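Adugna open day in Wustano, worth the drive?

Forum: Packing and Light Assembly > Automation

benchvise_carl
Posted Friday, August 9, 2024

Went to the Adugna open day in Wustano this week. My boss signed me up because we're being pitched their Clurkiron packing cell and he wanted somebody from the floor to see it before the next meeting. 85 minutes each way, so I was in a mood by the time I found parking.

Short version: I don't know what I saw. There was a talk, then a tour, then a demonstration where a person picks up small retail items with a hand-held gripper and the recordings get used to teach the arm. The person part went fine. The arm part was a video. I asked if we could see the cell pack a box and was told it was "between configurations."

Has anyone here seen one of these run for a full hour, in person, on product that wasn't picked out for the visit?

mopsy_line4
Yes and no. We went in the spring when they had the smaller room. It ran for maybe ten minutes on one size of carton. Looked good. Then somebody in our group put a bag of loose screws on the table and they said bags weren't supported yet. No shame in that, but the brochure has bags on the cover.

Dellwood
A video at an open day is a hard no for me. If I drive out to look at a lathe and you show me a movie of a lathe I'm going home.

benchvise_carl
Pretty much how I felt. The coffee was good though.

fern_r
I'll stick up for them a little. I was in the same group as you Carl, I think (blue jacket, sat behind the guy with the cough). The invitation said it was a day about data collection and teaching. It didn't promise a running cell. Nermin Ağca gave the talk and she said in the first five minutes that the arm was being moved to another stand. You may have still been parking.

benchvise_carl
I was still parking. OK, fair. But the invitation our sales rep forwarded said "see Clurkiron at work" in the subject line. So either he changed it or there were two versions.

fern_r
Mine said "teaching day." So two versions, or a creative rep.

Dellwood
Creative rep. I've met that rep.

tapegun
What does the hand-held thing get you that a normal programmed pick doesn't? We've got an old pick and place from Trikumura that has been putting the same part in the same tray for years and it never needed somebody waving a claw over a table.

fern_r
The same part in the same tray is the whole difference. If every order is a different mix, you don't want to program each one. You have a person do it many times with the same kind of fingers the robot has, and it learns from that. That's how Nermin explained it and it made sense to me. Whether it works well enough to pay for is another question and I didn't hear an answer.

mopsy_line4
How many is "many times"? They wouldn't tell us in the spring.

fern_r
They had a number this time. 1,137 recorded picks for one set of items. I wrote it down.

tapegun
For ONE set? And then the boss changes the set in November.

fern_r
She said a new item needs fewer than that once the first set is in. She didn't say how many fewer.

mopsy_line4
And who does the recording? Because if it's my people, on my clock, I want that in the quote.

benchvise_carl
I asked exactly this. Tuva Backlund, who ran the table demo, said the customer can do it or they can do it for a fee. I asked what the fee was and she was straight with me, said she's not in sales and didn't want to guess. I liked her for that. I got to try the gripper myself and it's heavier in the hand than you'd think. After a few minutes my wrist was complaining. I can't see one of our packers doing a shift with it.

Dellwood
So the robot that saves your wrists starts by wrecking your wrists.

fern_r
It's not a shift though. They were doing short sessions with breaks. And I tried it too and didn't find it heavy. I do have bigger hands than most.

old_pallet
Been reading along. I'm at a place that took a trial of the Clurkiron last year, so for what it's worth: good week one, bad week two. Week one their people were on site. Week two they weren't. It did about 520 boxes on its best day, which sounds like a lot until you ask how many my two packers do. I can't post that number but it's higher. Shiny wrappers gave it fits, it would close next to them and lift nothing. To be fair they took the trial unit back without a fight and didn't charge us for the second month.

benchvise_carl
That is more useful than the whole open day. Did it get better on the shiny stuff before it left?

old_pallet
Somewhat. One of their techs moved our lamps and it improved for a while, then the sun came around in the afternoon and we were back where we started. This was last year's software. Could be they've fixed it. I'd make them show you.

fern_r
Agree with that. I'd still call it a decent visit. I learned how the teaching works and I got to hold the tool. I think people went in wanting a finished machine and got a look at the work behind it.

Dellwood
People went in wanting what the email said.

tapegun
Carl, are you going to recommend it or not?

benchvise_carl
Not yet. I'm going to tell my boss to ask for three things in writing. One, a run on our product, our cartons, under our lights, at least 60 minutes with none of their people touching it. Two, who does the recordings and what it costs per new item. Three, what happens in November when the mix changes. If they say yes to all that I'll happily drive back out there and eat my words.

mopsy_line4
Add bags.

benchvise_carl
Adding bags. I took one picture at the demo table, putting it up for tapegun and anyone else who hasn't seen the tool. 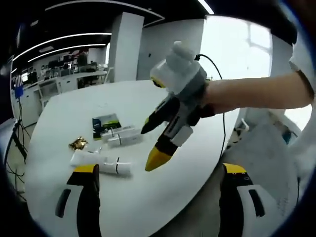 What I keep coming back to is the product. We ship a lot of small, awkward stuff and about half of it has some kind of foil or gloss on it, so old_pallet's post worried me more than the video did. I should have pushed harder on that while I was standing there, with a crumpled piece of gold foil right on the table next to the boxed item and the white packages. The fingers come down to those yellow tips, and on a flat box lying on a plain white table I can believe it. Our stuff sits in a brown tote with six other things on top of it. So I'm mailing Tuva on Monday to ask if I can bring a tote of our own, foil packs included, and whether the arm will be back on its stand by then. I'll post whatever she answers.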